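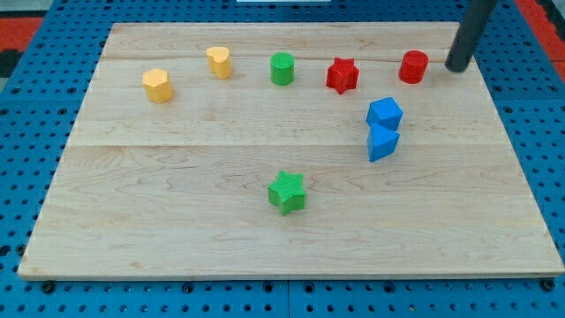
Sorting out the shape blocks for the toddler table this week. Posting as I go so Nerys and Riet can follow along.

---

The board is maple, glued up from offcuts Caradog had left over from a countertop. Sanded to 400 grit, two coats of oil. The wavy grain came up nicely.

---

Blocks are plastic, bought secondhand from a playgroup in Doherty that was closing. Paid 50 for the box. Cylinders, stars, hearts, a few I still don't have a good name for. Elin calls the yellow one with all the sides "the nut."

---

Washed everything in the sink with dish soap and an old toothbrush. The ribbed sides hold dirt, so the star took the longest.

---

Tried sorting by color first. Then by shape. The kids will undo either one, so I went with a few at a time on the board and the rest in a bin underneath.

---

Question from Araceli: why not a tray with a rim? We had one. They used the rim as a handle and tipped it. A flat board is heavy enough to stay where I put it.

---

Two yellows in this set don't quite match. The heart is paler than the nut. I'm leaving it — good for talking about light and dark.

---

Still looking for a second green star if anyone has a spare. Same set, ribbed sides. I can trade a red cylinder.

---

Riet asked about the oil. It's plain mineral oil from the drugstore, wiped on with a rag and left overnight. I'll do another coat in May.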